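# Antes de actualizar el teléfono: consejos desde la mesa de la cocina

2019-01-14

En mi casa hay varios teléfonos y una tableta, y cuando llega el aviso de una actualización, todos me la traen a mí. Con el tiempo he hecho una lista de costumbres que sirven para casi cualquier marca. Los nombres de los menús pueden cambiar un poco de un aparato a otro, pero el orden es el mismo.

## Limpiar primero, actualizar después

La actualización grande necesita espacio libre, y el aviso no siempre dice cuánto. En mi Trasenik el paquete ocupaba poco, pero durante la instalación pedía mucho más. Yo miro primero la carpeta de descargas. La última vez encontré allí 310 archivos, casi todos facturas repetidas y fotos que me habían mandado dos veces.

Lo que yo borro, en este orden:

- Vídeos recibidos por mensajería que ya he visto.
- Mapas sin conexión de viajes terminados.
- Aplicaciones que no abro desde julio.
- La memoria temporal del navegador.

No uso aplicaciones "limpiadoras". Probé una que se llamaba Nemwood y me llenó la pantalla de avisos, y para quitarla tuve que entrar dos veces en los ajustes de administrador.

## La copia de seguridad

Hago dos copias: una en la nube y otra en el ordenador, por cable. La de la nube guarda contactos, calendario y ajustes, pero en mi caso no guardaba las notas de voz. Estas hay que copiarlas a mano. Se conecta el cable, se elige "Transferir archivos" en la pantalla del teléfono (si no se elige nada, solamente carga) y se arrastra la carpeta entera.

Después de copiar, abra tres o cuatro archivos en el ordenador para ver que están bien. Una vez guardé una carpeta con todos los nombres correctos y todos los archivos vacíos.

Los códigos de verificación en dos pasos merecen atención aparte. Si los tiene en una aplicación, imprima los códigos de recuperación y póngalos con los papeles de la casa.

## Dónde dejar el teléfono mientras trabaja

Una instalación larga calienta el aparato. No lo deje encima del sofá, ni debajo de un cojín, ni cerca de los fogones. Una superficie dura y fresca es mejor: piedra, azulejo, una bandeja de metal. Quite también la funda, sobre todo si es de las gruesas con tapa.

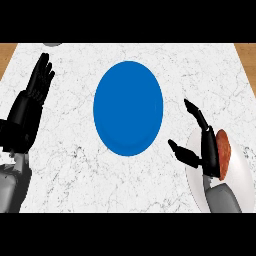

*Mesa con superficie de mármol blanco y vetas grises finas.*

Si la encimera es de mármol, ponga un paño delgado de algodón en el borde, para que el cable no arrastre el teléfono al suelo. El mármol se mancha con el limón y con el vinagre, así que tampoco conviene limpiar la pantalla allí con productos caseros. Para la pantalla basta un paño de microfibra con una gota de agua.

## Batería y conexión

El sistema suele pedir un mínimo de batería para comenzar. Yo prefiero no empezar con el mínimo. Cargo hasta 100 y dejo el cable puesto, y así no tengo que vigilar.

El cable debe ser bueno. Los que venden en la caja del supermercado funcionan unos meses y luego cargan según el ángulo. El mío es de Venckus, trenzado, y lo guardo enrollado con una pinza de la ropa.

Para la descarga uso siempre la red de casa, nunca los datos. Si el router está en el pasillo y la señal llega débil a la cocina, descargue al lado del router y después instale donde quiera. En mi cocina, con el microondas encendido, la descarga tardó 46 minutos; en el pasillo, 31.

## Si el aviso no llega

Las actualizaciones salen por turnos, y el teléfono comprado a una operadora puede recibirla más tarde que el mismo modelo libre. Con mi anterior Drumanstead esperé varias semanas mientras los vecinos ya la tenían. Se puede buscar a mano en Ajustes, Sistema, Actualización, pero pulsar el botón cada hora no la adelanta.

No instale archivos bajados de un foro si no sabe exactamente qué variante tiene. El número de modelo está en "Acerca del teléfono", y las últimas letras importan.

## El día siguiente

- Revise las alarmas. A mí se me quedaron desactivadas una vez y llegué tarde al dentista.
- Mire los permisos de ubicación y de micrófono.
- Actualice las aplicaciones, primero la del banco.
- Espere dos días antes de juzgar la batería; al principio suele gastar más.

Si algo va lento, apague el teléfono del todo, cuente hasta treinta y enciéndalo otra vez. La copia del ordenador la conservo un mes y luego la borro.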